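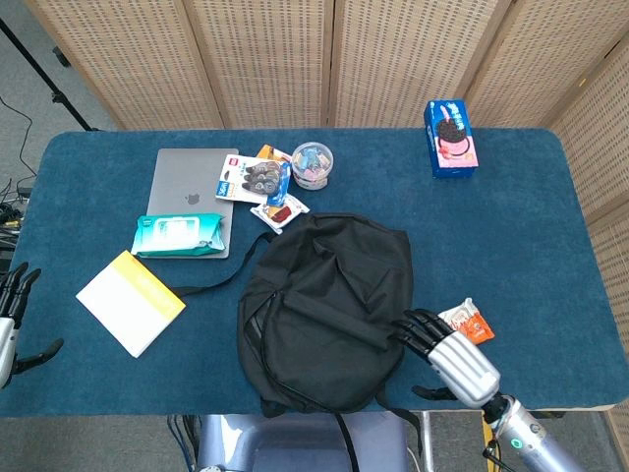
How a Backpack Carries Weight

A backpack is a fabric bag with two shoulder straps. The straps spread the load over both shoulders, so the muscles on each side share the work.

Where things go inside matters. Heavy, flat items, such as a laptop or a large book, belong close to your back. If they sit far from your back, the bag pulls you backward and you lean forward to balance.

Lighter items go toward the front. A packet of wet wipes fits here. Press its lid shut first. Wipes are damp, and paper and computers are damaged by water.

Most straps are made of webbing, a strong band woven from many threads. A buckle or slider sets the length.

To pack:
Lay the bag flat and open the zipper all the way.
Slide in the laptop, then the book.
Add the small items.
Close the zipper and pull both straps to the same length.

Word to know
Load: the weight that something carries.

Text: Perihan Soylu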